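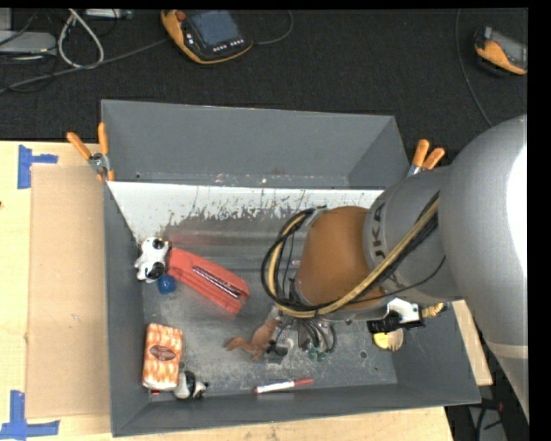
Opening slide: robot arm reaching into a grey metal bin

Okay, wait for the stragglers. Coffee is at the back, the restrooms are on the left past the stairs. Start at five past even if the room isn't full.

Hi, everybody. I'm Orathai Nuchit, and I've spent a good chunk of my working life reading award letters at other people's kitchen tables. Tonight I want to talk about what happens after the letter comes. You've been admitted, you're thrilled, grandma has been called, and now there's a piece of paper (or more likely a portal with a password you've already lost) telling you what the school will and won't pay for.

Quick show of hands. Who has already gotten a letter? Who has opened it and then closed it again? Right. Me too, back when it was my turn.

SLIDE 2 – Two piles

First thing I do with any letter is make two piles. Gift money goes in one: grants, scholarships, tuition waivers. Everything else goes in the other: loans, work-study, payment plans. Schools like to add the whole lot together and put a big cheerful total at the bottom. Ignore the total for now! You can't compare two schools with it.

Grab the sheet called Fostholm College from your folder. I made it up from bits of letters I've seen over the years, so please don't go looking for the campus. Give them a minute with a pen. Somebody always puts work-study in the gift pile, and that's a good moment to stop. Work-study is a job. You get paid as you work, usually by paycheck, so it won't be sitting there in August when the bill comes.

SLIDE 3 – The loans

Subsidized and unsubsidized. Say both words slowly, they sound the same over a bad microphone. On a subsidized federal loan the government covers the interest while you're in school at least half time. On an unsubsidized one the interest starts right away, and if you leave it alone it gets added on later. You can turn down either one, or take part of it. Accepting the grant does not mean you have to accept the loan printed underneath.

Parent loans: sometimes they show up in the letter as if they'd been awarded. The parent still has to apply, and there's a credit check. I've sat with families who thought that line was settled. (Tell the Poduval story here. Padmavathi said I could use it, and she said to use her name.)

Short version in case I get lost: Padmavathi Poduval got into two schools, and the pricier one looked cheaper by a mile. We crossed out the parent loan and the picture flipped. She went to the other one and ran the student radio station for a year and a half.

SLIDE 4 – Small stuff that adds up

Fees. Lab fees, parking, the health plan. If your student is already covered on a family health plan, ask whether the school's plan can be waived, and ask for the deadline in the same phone call. When Tassanee Petchrat and I went through our folder of old bills we found a single course fee of $139 that hadn't been in the family's budget at all. Another one was $82, for a studio key and locker. You can live with those if you know they're coming.

Books too. Check the library reserve desk before you buy anything.

SLIDE 5 – Asking for more

You can ask. Please ask! If a parent lost work, or there were medical bills, or somebody moved out, the aid office can take another look. The words to use are "professional judgment review" – write that down, I'll spell nothing else tonight. Send a short letter with paperwork attached. One page. Say what changed and when.

Uthai Wattanapong is going to read his letter aloud here. If he's stuck in traffic I'll read it, and I'll do it worse. It's five sentences long and very plain. Point out that he names the month his hours were cut.

Skip the part about outside scholarships if it's after 7:40. If there's time: tell the school about them, and ask which part of the package gets reduced. Some schools trim the loan first, some trim their own grant. It's a fair question and they get it all the time.

SLIDE 6 – Questions

The handout has 41 terms in the glossary, and Rungnapa Onsri will be by the door with extra copies. She also has the sign-up sheet for one-on-one appointments in April. Bring the letter, bring the student, and bring whatever the portal password turns out to be.

If no one goes first, ask the front row how many schools they're still waiting on. Lights back up before the first question, switch is behind the podium.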